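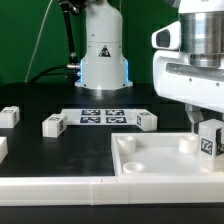
The bench on Mon 20 October, with the marker board and the cubes laid out

I have been promising Delali Nutsugah a proper write-up of the gripper comparison since August, and she has been very patient with me, so here goes. Put the kettle on, because I never manage to keep these short!

The question was a simple one. We had been using the Erketti parallel gripper for everything, and Fiifi Odoi kept telling me (at lunch, in the hallway, once in a parking lot) that the Lamptey jaws would hold a plain plastic cube more squarely. A cube that sits crooked in the jaws by even a little bit ends up crooked in the tray, and then the next pick starts from a bad place, and on it goes. So we gave each set of fingers 800 picks, same cubes, same tray, same speed, and kept a log.

Getting the camera lined up took longer than I'd like to admit. The flat board with the two-by-two markers is what ties the camera's idea of the table to the arm's idea of the table, and my first calibration was off by 2 millimeters. That doesn't sound like much until you watch a finger come down on the corner of a cube. Naa Owusu sat with me for a whole afternoon while we redid it, and I owe her a cake.

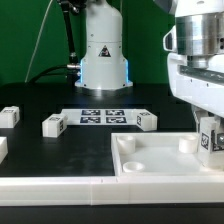 What I like about having markers on the cubes themselves is that I can check the angle of each one before the jaws close and again after it's let go. The Erketti fingers are lovely and gentle, but they let a cube turn a bit if they meet it off center. I logged 347 picks where the angle changed more than I wanted. With the Lamptey set it was 77, and most of those came in one bad stretch before I tightened everything up.

So Fiifi was right, and I've told him so, and he has been unbearable ever since.

It isn't all one way, though. The Lamptey jaws are fussier about how you come in. If the approach is a little high or a little to one side they nudge the cube along instead of straddling it, and I had to slow the last part of the descent quite a lot. Efua Tsikata thinks a softer pad would fix it, and she has a sheet of something rubbery she wants me to try.

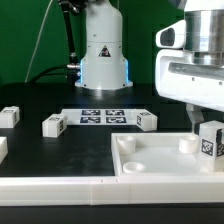

Fingers over the cube at the tray, my favorite spot for checking the approach

I still want to run the whole thing again with the Cunden controller, which Afia Dankwa swears is smoother at low speed. She's lending me hers next week, as long as I bring it back with all its cables this time. If any of you have used one with a parallel gripper, do leave me a comment and tell me what settings you started from!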